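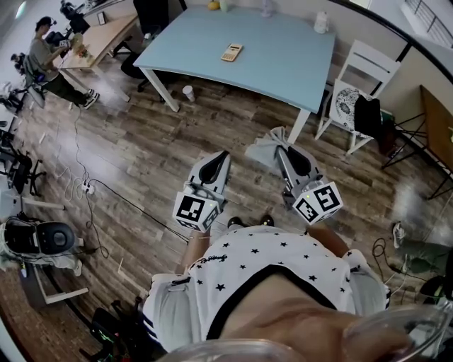

Le club de robotique Ratix, à Stiltley, a commencé en mars un projet sur la manipulation des tissus, et les premiers résultats ont été présentés le 01/12/2025 dans la salle de l'association. Les élèves veulent apprendre à un bras robotisé à ramasser des vêtements et des chiffons, une tâche qui reste difficile pour une machine, car un tissu change de forme à chaque contact. Pour cela, ils font d'abord le geste eux-mêmes avec une pince à deux doigts gris, tenue à la main, dont chaque doigt porte un cube blanc avec des marques noires. Le tissu gris clair est posé par terre, sur le plancher, et la pointe d'un doigt vient appuyer dessus. Selon les règles du groupe, le tissu doit être froissé avant chaque essai, et jamais deux fois de la même manière.

Le club compte à ce jour 1043 essais enregistrés. Parmi eux, 985 ont été gardés après la vérification, qui se fait à la main et prend beaucoup de temps. Les autres ont été écartés, le plus souvent parce que les marques des cubes n'étaient pas assez visibles pendant le mouvement. Les élèves travaillent par équipes de deux : un élève manipule, l'autre note l'heure, le type de tissu et la position de départ. Après une demi-heure, ils échangent leurs rôles.

Le programme d'apprentissage, appelé Kaushik par ses auteurs, a été écrit pendant l'été par les élèves les plus âgés. Lors de la présentation, il a été testé sur un petit bras prêté par l'entreprise Prodis. Le robot a réussi à saisir le tissu dans 62 % des cas. Il a encore des difficultés quand le chiffon est presque plat, et il lui arrive de fermer la pince trop tôt. Les parents présents ont posé de nombreuses questions, surtout sur la durée du travail et sur le prix du matériel.

Le groupe souhaite maintenant ajouter 299 essais avec des tissus plus épais, comme des serviettes et des pulls, avant de participer à la rencontre régionale des clubs au printemps. Une deuxième pince est en cours de montage dans l'atelier.

Les séances du club sont ouvertes aux élèves à partir de 14 ans. Aucune connaissance en programmation n'est demandée pour l'inscription, mais il faut pouvoir venir régulièrement. Les demandes peuvent être déposées à l'accueil de l'association jusqu'à la fin du mois.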